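Giving up the storage unit

2018-08-16

I signed the papers on the storage unit at Ruddock this morning, so it is no longer mine. I rented it for 16 months, a good deal longer than the one February I had planned on. When I added up the payments last night the total came to $3,495, and that doesn't include the padlock or the truck rental at either end.

For that money I kept a sofa I didn't like, two bookcases, my aunt's sewing table and a lot of boxes. The boxes were the real problem. I had packed them in a hurry when I left the house on Unden Street, and most were marked "misc" or not marked at all. A few said "kitchen" and had no kitchen things in them.

Leonie Ashby came over to help me go through it. She has moved more times than I have and she works fast. Her rule is that you open a box, decide on the whole box if you can, and only start picking things out one by one if you can't. I would have read every letter. We did the furniture first. The sofa went to a couple from the next row of units who were loading up their own place. They seemed happy with it. One bookcase had warped along the bottom shelf, so that went to the dump, and the other is in my hallway now.

The paperwork took the longest. I had tax records going back further than anybody needs, plus manuals for appliances I sold years ago. I kept the taxes for the years the accountant told me to keep and shredded the rest at home over two evenings. The shredder overheats if you run it too long, so it was a stop and start job.

Clothes were easier than I expected. If I hadn't missed it in over a year, it went in the donation pile. I made an exception for my dad's wool coat, which doesn't fit me and probably never will. It hangs behind the bedroom door and takes up too much room.

The small stuff is where I slowed down. Key rings, souvenir spoons, game pieces, little toys, the kind of thing that collects in drawers and then gets tipped into a box when the drawer has to be emptied. 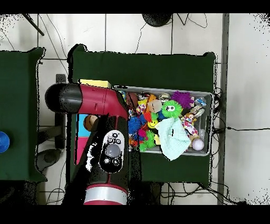
Leonie wanted to do all of it in one go, and she was probably right, but I took mine home and sorted it over a week at the kitchen table. Most of it went. I kept the spoons because my mother bought them, and a brass key that doesn't open anything I own.

My neighbor Yaa Nyarko took the sewing table. She had asked about it back when I first moved in here and I said no, I was going to learn to sew. I did not learn to sew. She has already used it to hem curtains for her front room, and it looks better by her window than it did under a tarp.

I still have two boxes I haven't opened. They are in the closet under my winter boots. Leonie says to put a date on them and throw them out unopened if I get that far without looking. I wrote February on both lids with a marker – we'll see if I stick to it.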